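Wednesday, 17:06
Posted by Beat Fankhauser
Filed under: List archive > Dough, Batter & Steam

Gleice Nogueira wrote:

> I have been making the Lollstead milk dough for steamed buns and get
> wrinkled tops on every second batch. Flour is the Fasdale plain,
> 300 g, with 6 g of instant yeast. I prove until doubled, then steam
> over a full boil and lift the lid as soon as the timer goes. Is it
> the flour or the yeast? My kitchen is warm in the afternoon, if that
> matters.

Gleice,

I doubt it is the flour. Fasdale plain is a bit stronger than what most people use for buns, but that gives you chew and a slightly darker crumb. It does not wrinkle the skin.

Your yeast is at two per cent of flour weight. In a warm kitchen that is too fast for a dough you also have to divide and shape, as the first pieces are well ahead of the last by the time they go in. Halve it. I would also stop the prove before it doubles. Press the side of a bun with a wet finger: the dent should come back slowly and leave a shallow mark. If it stays down completely, knead the dough again and reshape.

The lid is the other suspect. Turn the heat off, leave it shut for a few minutes, then open it a crack before you take it away. On a metal steamer, tie a cloth round the lid to catch the drips. Bamboo lets most of the steam through and does not need one.

On heat, a full boil is more than you want. I run the Kondari ring at 900 watts once the water is up, and a small batch takes 17 minutes from there.

Wei's old post on sugar is still in the archive and worth reading before you change anything else. Note that the quantities there are for fresh yeast, so they will not carry over directly.

My working method, for comparison:

1. Mix and knead until the cut face shows no large bubbles. Rest, covered.

2. Divide, shape and prove on paper squares. Steam as above. Four to a basket, pale and yellow together:

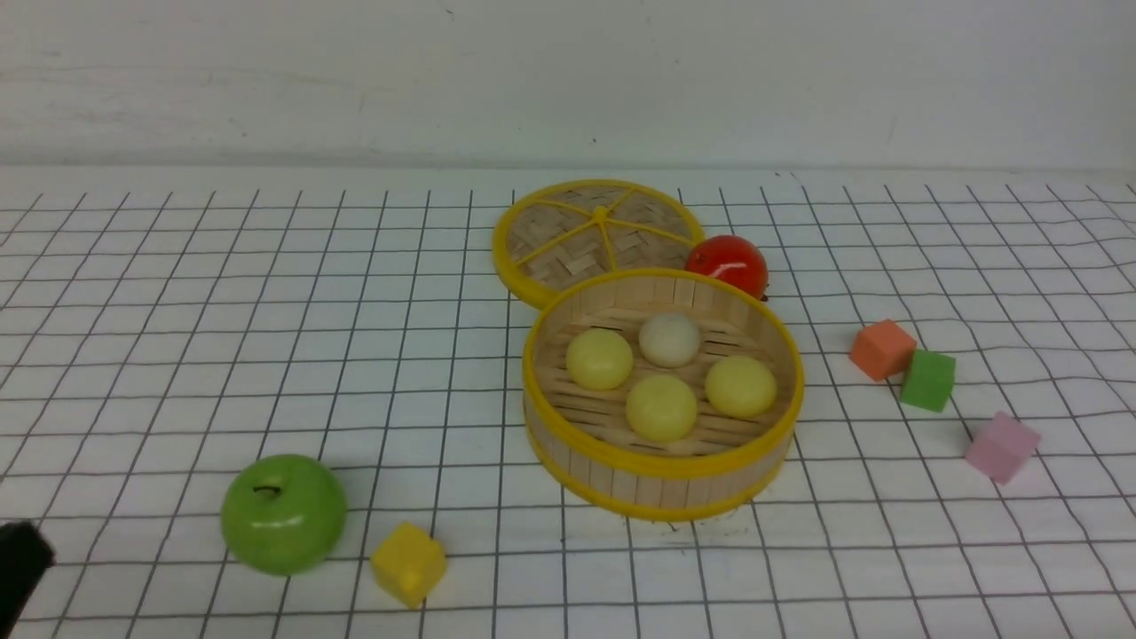
3. Cool on a rack with the paper still on. Peel it off once the base is firm. Freeze any you will not eat the same day, and reheat from frozen over a low simmer.

If the wrinkles persist with half the yeast, send the dough temperature at the end of kneading.

Beat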